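# Sorting loose cables on a work table

I keep a drawer of cables at home, and in June I finally learned to sort them in a way that lasts. My neighbour Satish Malhotra showed me most of it. You need a clear dark surface, some small white cable ties and a few paper labels.

## Before you start

1. Wipe the table and take away everything that is not a cable. On dark grey, a coloured cable is easy to find, but a thin black wire is not, so put a lamp at the side.
2. Look at the cables which are already fixed to something. Leave a wide loop where a part has to bend, and tie the cable only where it lies still, for example at the front edge.

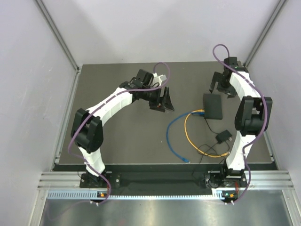 ## Sorting the loose ones

Lay out only a few cables at one time. I began with 36 in one heap and it was a mistake – after 11 of them I could not remember which I had checked.

Start with the bright colours. Pull a blue or a yellow cable out slowly by its connector, and let it make its own loop on the table. If you force the loop smaller, it will twist again later.

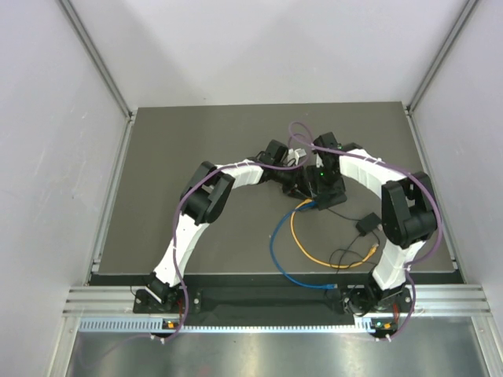 Then follow each thin wire with your finger to its end before you lift it. When you find a power adapter, write its name on a label at once. Mine came from an old Etero radio and I had searched for it for three years.

## Tying and storing

- Close the tie so that the cable can still move a little under it.
- Cut the tail of the tie flat. A sharp end scratches the hand.
- Put the adapters in a separate box, with the labels facing up.

Flat bags are also fine for short cables – only write the length on the outside.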